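Our packing line is getting robots. What happens to the people on it??

Posted by grilltonpacker

Hi all. Work at a spice and dry goods packer, Grillton site, 37 of us on the floor over two shifts. Management told us in the spring they're bringing in arms for the jar end -- picking, standing up, turning label out, into the tray. Vendor is a company called Sotinora. Since then they ask for people to do sessions with the hand grippers, one in each hand, moving one jar over and over on a white board so the arms can learn off it. I've done maybe two weeks of it. Pay is the same as line rate.

Questions, sorry its a bit of a jumble:

Am I training my own replacement, basically
Should there be extra pay for the gripper work
Anyone been through this and what did your job look like after
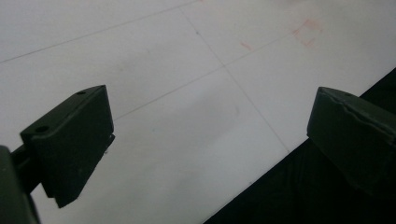

Also my wrists. On the line you switch stations every couple hours so nothing gets too bad. With the grippers it's the same squeeze, same reach, reset, again. Lead says take breaks when you want but there's a target on the wall of 3000 good runs and you feel it. A fumbled run doesnt count toward it either, even though it took just as long.

Not against the robots as such. Jar end is the worst job in the building, ask anyone. Just want to know where I stand before I say yes to another block of it.

Rafail Tzavaras

Been through it, different product (vitamins), the Brornham plant. Will try to take these in order, on my break so quick.

Replacement -- partly. We had 10 on the equivalent of your jar end. After the arms went in there were 3 on that end per shift, and they were not doing the same job. They clear jams, refill, watch the screen, restart the thing when it sulks. The rest went to other lines or to receiving. Two left because receiving is nights only. No layoffs on paper but hours got cut for the temps and I'd call that a layoff.

Pay. Yes ask. Ours started at line rate too. We argued it was a different job with a different skill and got a differential, only for hours logged on the grippers. Nobody offered it. Get the job title written down, even "demonstration operator" or whatever they call it, so when they post the tending jobs later you can point at it. The people who'd done sessions got those first, at our place anyway. 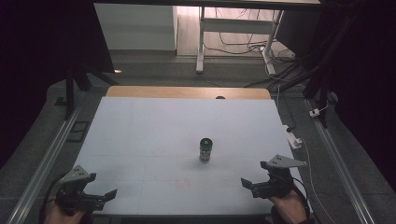
Wrists, take that seriously. Report it now, in writing, even if its only sore. We got the sessions capped at 45 minutes then something else. Also table height matters a lot, if you're reaching up and out with both hands your shoulders go before your wrists do. Ask them to drop the table or give you a platform. Took them one afternoon to fix ours after weeks of asking.

And the target -- ask who set it. Ours came from a planner who had never held the grippers. Once he did an hour of it the number came down.

Cao

What he said about job title. Otherwise I would say dont do it if you dont want to, they will find someone. My cousins place bought arms and they sat under a tarp a year. So who knows

lineside_deb

Shift lead here, so the other side of it, kind of. We went live on small jars last year and I was in most of the meetings. Pasting what I put up on our own board at the time because I'd only write it worse now: 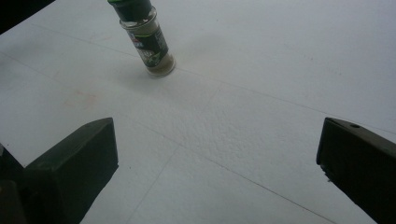
Grillton, 06/09/2019

Everyone on jars, please read. Arms start on line two only. No one's rate changes when you move off jars. Rotation stays at two hours, and gripper sessions now count as a station in the rotation, so you can't be left on them all shift. If you are asked to stay on, say no and come find me. Tending jobs get posted on the floor first, a full week before they go outside.

So yes I'm at your site, other building lol. That notice was for us only and I don't know that your side ever got the same deal. Go ask for it by name. The rotation part is the bit I'd push hardest, it cost them nothing and the wrist complaints dropped off within the month.

What we got wrong was the quiet. The line used to be people talking all day, now the ones tending are stood well apart and over half my crew said they missed the company more than they minded the new work. We moved two of the stations closer together in October. Helped a little. Worth raising before they bolt anything down.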